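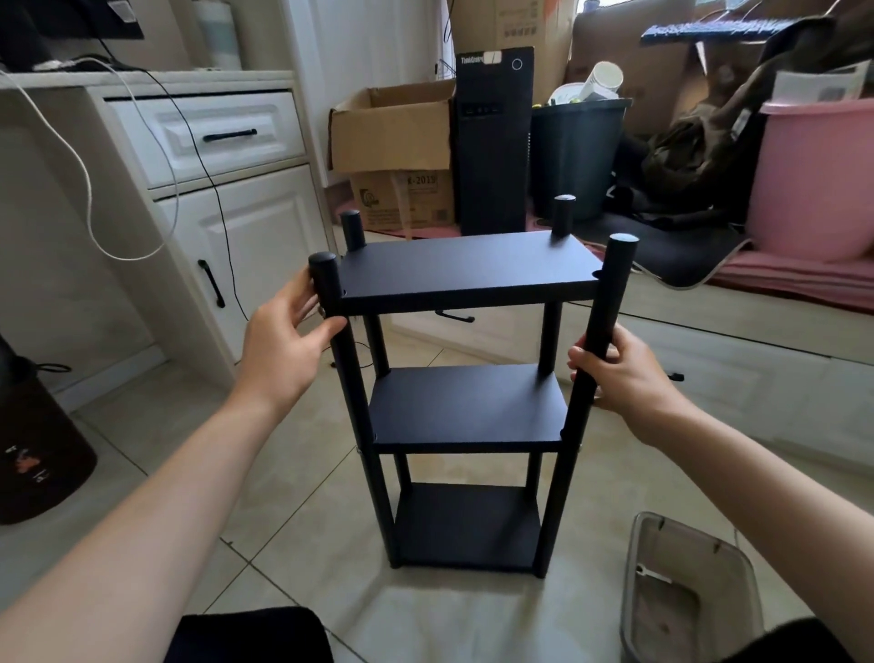
Shelf builders wanted for the Mindlow flats

We're getting the new flats at Mindlow ready for people to move into in June, and we would dearly love a few more pairs of hands. Every flat gets one of those little black three-tier shelf units, the sort that stands happily in a kitchen corner or beside the bath, and they all need putting together, standing up straight and giving a good firm wiggle before they go to their rooms.

You don't need to be handy - if you can sit on a floor for a while and tell a post from a shelf board, you'll do very well. Wanda Mbeki will start you off, and Edin Pavlović will be carrying the finished units upstairs, so there's no heavy lifting unless you fancy it. Do bring a cushion, as the tiles get hard after the first hour!

We meet on Sunday at 10 in the morning and carry on until 4, with soup and bread in the middle. Come for all of it or just the afternoon, whatever suits. There's a £20 shopping voucher for a full day and £10 for a half, and we'll pay your bus fare as well.

To put your name down, ring Yolanda Ruiz-Ortega on extension 498, or leave a note at the Mindlow front desk. Please tell us if there's anything you can't eat - Tien-fu Ho is making the soup and likes to know early.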